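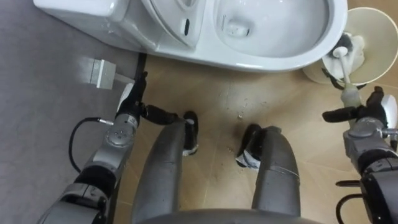
Ticket 2162 - Grip comparison, toilet brush task
Opened by: Lizeth Quintero
Date: Sep 16, 2025
Status: open, waiting on vendor
Hardware: right arm, Grurent two-finger; control software from Stondance

Problem
The Grurent sheet says the fingers hold a smooth round handle at any angle. I don't see that. In 7 of the lifts I logged, the brush handle rolled between the fingers once the head started to clear the holder. Grip force was at 395 in the settings, the value Grurent told us to use.

Tried so far
1. Raised the force setting to 1200. Less roll, but the wrist faulted twice and I had to restart the controller. Not a fix.
2. Moved the grasp point closer to the bristles. No change that I'd put my name to.
3. Swapped in the old Bundley fingers from February. They roll too, only later in the lift.
4. Slowed the lift to half speed. Looked better for a while, then it didn't.

Vendor reply
Grurent support blames our camera calibration. I reran it before the last set and the error was inside their own limit. They also sent a demo video with a dry, fat handle held straight up - that tells me nothing about a brush coming out at a slant.

Next
Mokgethi pads are on order. I expect the same result with a higher invoice, but they go through the same lifts at 395 before I say so. Please don't change the Stondance force limits until then. Logs and settings are in the ticket folder.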